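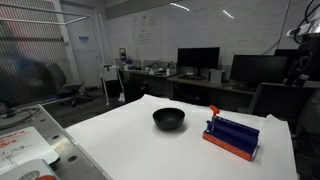 Desthorpe Kitchen Goods - The Rack and Bowl Gallery
Monday, June 17, 2019

The Desthorpe range is small. It started with a dish rack and now takes in bowls, trays and a few things for the counter. This page collects the pieces we get asked about most, with a line or two on each. Sizes and care notes are on the product sheets, which you can request from the Jekley shop.

Rack, blue and orange
The base is orange and the upper section is blue, with a row of evenly spaced slots along the top ridge. At one end a small orange piece stands up on a thin white stem, taller than the rest. We get more mail about the colors than anything else. They are staying as they are.

Bowl, matte black
Round and deep. It suits salad, fruit or bread dough, and it looks fine left out on the counter between meals. The matte finish shows flour, so wipe it with a damp cloth after baking.

The two together
A good pair for a small kitchen. Put the rack at an angle if your counter is narrow - it leaves more elbow room next to the bowl. White shelf paper underneath makes both easy to see and can be changed when it gets marked. Ours always curls at the edges. Store the roll flat if you have the space.

Ordering
The rack is item 121 and the bowl is item 325. Please give the item number with your order, as the names have changed over the years and older price lists still call the rack the Altetti. It is the same rack. Orders of 6 or more pieces ship in one carton and take a few days longer to pack.

Returns
Send returns to the Jekley shop, Box 3314, with the packing slip inside the carton. Racks should go back in their original sleeve if you still have it. Wrap bowls separately, with paper between the bowl and the carton wall.

Coming up
The Sung trays will be added to this page in August, in two sizes. The larger one is meant for carrying plates to the table, and the smaller one holds a teapot and two cups. Prices will be posted with them.

Gallery index: Racks - Bowls - Trays - Counter Items
Back to top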